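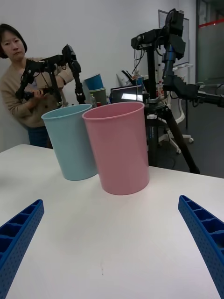 Issue 166, page 6

How to Sort, Wash and Store Plastic Cups

Stilholm Home Pages
March 10, 2025

Colored plastic cups are cheap, light and hard to break, so most households end up with more of them than they use. A pink one and a light blue one stand side by side on a white table, and the shape is the common one: tall, slightly tapered, with a rolled rim. The steps on this page are for cups of that kind. They also work for straight-sided tumblers, except for the part on stacking.

What you need

A clear table or counter
Dish soap and a soft sponge
A bottle brush for tall cups
Baking soda
White vinegar
Two clean dish towels
A box or drawer at least 6 inches deep

Step 1. Bring all the cups to one table

Check the dish rack, the bathroom, the car and the kids' rooms. Wipe the table first and stand every cup on it with the open end up. Group them by shape before you group them by color. Two cups can match in color and still not fit inside each other.

Step 2. Check each cup

Run a finger around the rim. A rolled rim should feel smooth all the way. If there is a split or a sharp spot, the cup should not be used for drinking. Look inside for deep scratches and set it down on the table to see how it stands. A cup that rocks has usually been warped by heat, often on the bottom rack of a dishwasher. It can still hold pencils or paintbrushes.

Step 3. Wash

Use warm water and a little dish soap. A rough scouring pad will leave fine scratches that hold stains, so stay with the sponge. For tall cups, push the bottle brush all the way to the bottom and turn it a few times. Wash under the roll of the rim on the outside as well.

If you use a dishwasher, look for a mark on the base first. Cups with no mark are safer washed by hand.

Step 4. Treat stains and smells

For tea or juice stains, mix baking soda with enough water to make a paste. Rub it on with the sponge, leave it for ten minutes and rinse. Light colors show stains sooner than dark ones.

For a sour or soapy smell, fill the cup with equal parts vinegar and water. A 300 ml cup takes 150 ml of each. Let it stand for an hour, then wash again with soap. Old milk smells may need a second round.

Step 5. Dry

Turn the cups upside down on a towel, with one edge of each cup propped on a fold so air can get in. Leave them overnight. Cups stacked damp will stick together and smell musty within a few days.

Step 6. Stack

Put the widest cups at the bottom and keep each stack to one shape. Do not press down. If your cups tend to stick, put a strip of paper towel between them. Short stacks are easier to lift out of a drawer than tall ones.

To free two stuck cups, put cold water in the inner cup and stand the outer one in warm water for a minute. Twist gently and pull.

Where to keep them

Everyday cups belong near the sink, low enough for children to reach. Spare cups can go in a lidded box on a high shelf. The Nonden drawer box in the 420 mm width takes three stacks side by side. Torell makes a narrower one that fits beside a bread bin. Write the contents on the short end of the box.

Go through the spares again in November, before holiday guests arrive.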